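Illcombe Bridge Reopening: Progress Report to the Kukumstead Roads Fund

Reporting period: winter and spring, to the end of May

Where we are

The bridge is open to traffic in both directions again, and we are thrilled to be writing that sentence. The Illcombe bridge has carried the Hostton road over the river since 1958, and for the whole of last fall it was down to a single lane with a temporary signal. Both lanes came back into use in March, and the signal was taken away the same night.

Your grant paid for new expansion joints, the deck repairs on the Hostton side and the new guardrail. All three are finished. The north sidewalk is not, and we say more about that further down.

Traffic and waiting times

Under the single lane, drivers coming from Hostton at 8 a.m. often sat through three changes of the signal. The longest wait we logged was 15 minutes. Since the reopening we have not logged a line at the bridge at all, even on market mornings, and the number 4 bus is back on its normal timetable. The bus drivers were the first to write and thank us, which made our month!

We did worry that drivers would speed up once the deck was smooth. The speed readings for April are a little higher than we would like on the downhill side, so we have asked the county for a second warning sign and fresh paint on the approach.

What residents told us

We received 157 replies to the household survey, far more than we got for the closure notice last year. Most people are happy with the bridge and want to talk about the sidewalk. Parents walking to the elementary school are still crossing to the south side and back, and several asked for a marked crossing until the north side opens. We think they are right and have put in the request.

A good many replies also praised the advance notices. Posting the overnight closures a full week ahead was a change we made after the complaints in the fall, and it plainly worked. We plan to keep doing it on every job from now on. 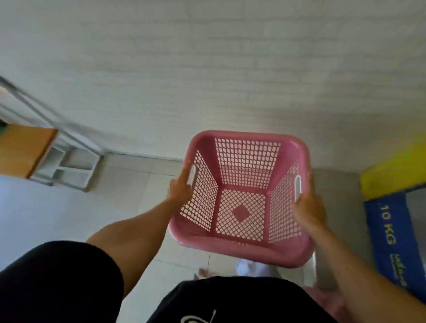 Still to do

The north sidewalk needs new curb stones along its full length. The first delivery was the wrong height and went back. The replacement stones are due in June, and the crew is booked to start as soon as they are checked in. Pedestrians will keep using the south side until then.

The drain at the Kukumstead end also backs up in heavy rain. It was outside the original scope, but with the crew already on site we would love to fix it on the same visit.

Money

Spending is within the grant. The deck repairs came in under the estimate and the guardrail slightly over. We ask your permission to move what is left in the deck line to the drain. No new money is requested.

Next report

Our final report will follow when the sidewalk opens, with the summer traffic readings attached.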